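Asirora chess desk arm: README

Asirora is a small tabletop arm that moves chess pieces on a roll-up board. It was built in a dining room and finished in the shared workshop at Hunstead, where the printer and the decent soldering iron are. This file covers the recordings, the control code and the parts you would need to build one.

Maintainers: Jinfeng Xiong (arm, firmware), Esben Hjaltested (recordings, labels, this file).

Status

The arm works for plain moves on an open board. Captures are done as two moves, with the taken piece going off the board first. Castling is done as two moves too. Promotion is not handled; swap the piece by hand and tell the program.

What is in the release

recordings/ holds 439 episodes. One episode is one pick and place, from the rest pose back to the rest pose.
labels/ holds one text file per episode with the piece, the start square, the end square and a result.
firmware/ is the servo controller code.
host/ is the Python side that talks to the controller and the overhead camera.
prints/ has the part files for the brackets, the gripper and the board clips.
notes/ has the build log, mostly Jinfeng's, not edited.

Of the 439 episodes, 107 are marked "fail". A fail means the piece was dropped, knocked over, or set down touching a neighboring square. We left them in. If you only want clean ones, filter on the result field.

Task

The board is a standard green and cream roll-up mat with printed coordinates. It is not fastened down in the older recordings and it does not always sit square to the table. Board position is found again at the start of every episode, so an angled mat is fine as long as all four corners of the printed border are in view or can be worked out from the squares.

Positions on the board are not from real games. We put pieces down wherever we wanted coverage, so you will see kings and pawns in places that make no sense to a chess player. Do not use the positions for anything to do with chess strength.

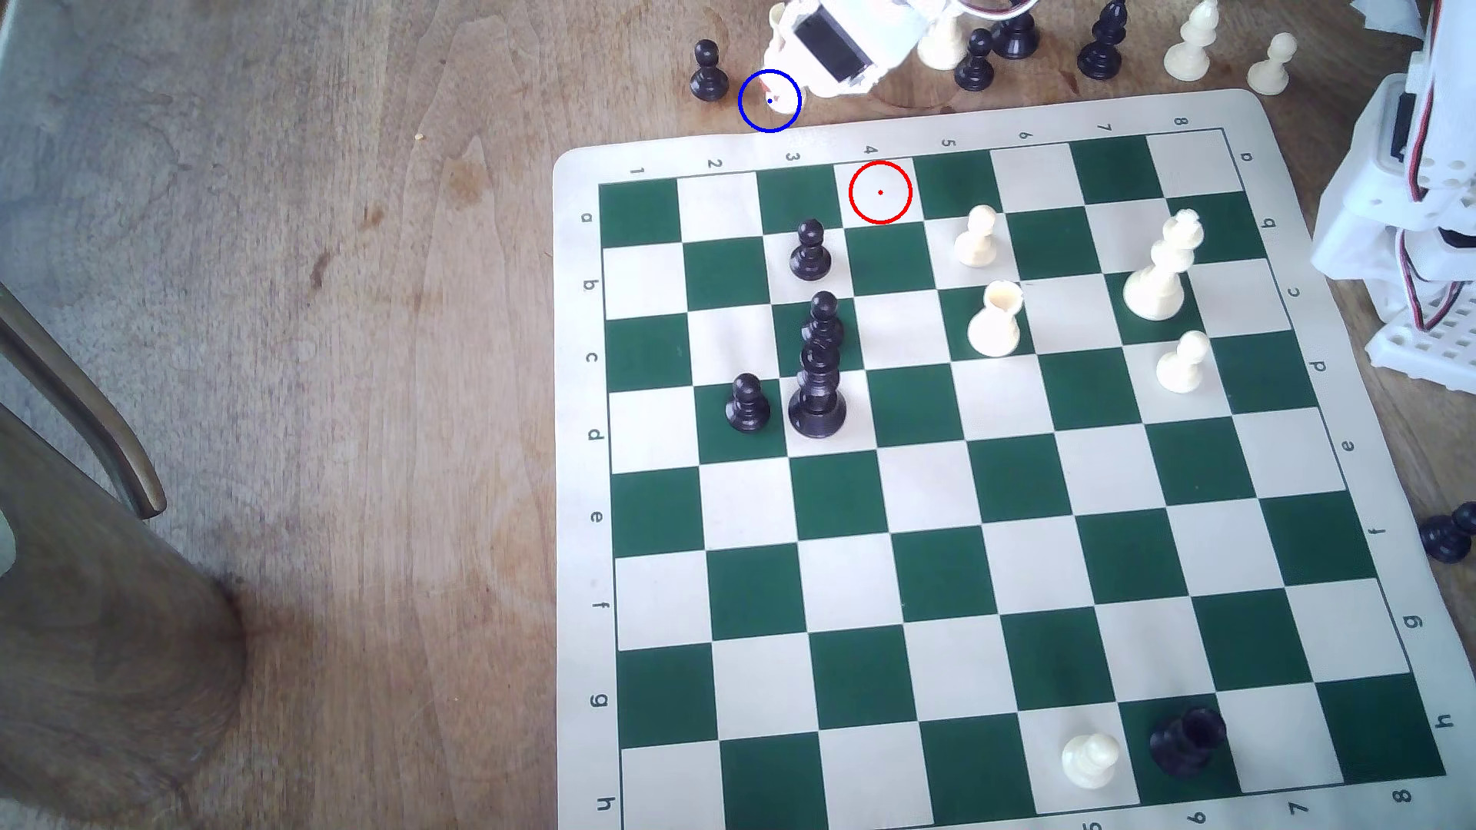 Target squares are stored as column and row counts from the camera's side of the board, and the host code converts them to normal chess notation. Esben got this backwards in the first batch. Those labels were fixed in January, but if you have an older copy of the files, throw it out and download again.

Overlay colors

Preview images can be written with two circles drawn on them. Blue is the gripper tip as the tracker sees it. Red is the target. The raw recordings do not have the circles. Run host/preview.py with the overlay flag if you want them.

The tracker point is the tip in the image, not the tip's position over the table. When the gripper is high, the blue circle and the square under the gripper will not line up. This is the question we get the most.

Hardware

The arm is white printed plastic with hobby servos. The shoulder bracket is on its third version. The first two cracked at the screw holes, and the fix was thicker walls and a slower print. Servo horns came from an Istard kit that we took apart. Any horn with the same spline should do.

The gripper has two fingers. Pawns are the hardest piece for it, with the round head giving the fingers very little to hold. Rooks are the easiest. We tried rubber sleeves on the fingers and they helped with pawns but made kings stick on release, so the current version uses a strip of thin foam tape on one finger only.

Use a separate supply for the servos. Do not run them off the controller board. We did this on a Friday evening and lost the controller.

Setup

1. Print the parts in prints/ and assemble in the order given in notes/assembly.txt.
2. Clamp the base to the table.
3. Flash the firmware and run the servo centering script before attaching the horns.
4. Mount the camera so the whole grid is visible.
5. Run host/calibrate.py and follow the prompts. It asks for 58 touches and takes around 200 seconds if you don't have to stop.
6. Run host/move.py with a start square and an end square.

If you bump the table after step 5, do step 5 again.

Known problems

Black pieces on dark green squares are found less often than white ones. More light helps.
Tall pieces hide short ones behind them. The label is still correct, but the detector may miss the pawn.
Spare pieces left beside the board are sometimes detected as being on the edge row. The border check in host/board.py catches most of these.
The wrist cable can snag on the shoulder bracket at full reach. Leave slack.

License and thanks

Code is MIT. Recordings and labels are CC BY. The gripper is based on the Egilsson two-finger design, with longer fingers and a different servo mount. Please keep the credit line in the part files if you change them.

Send corrections to the issue tracker with the episode number in the title.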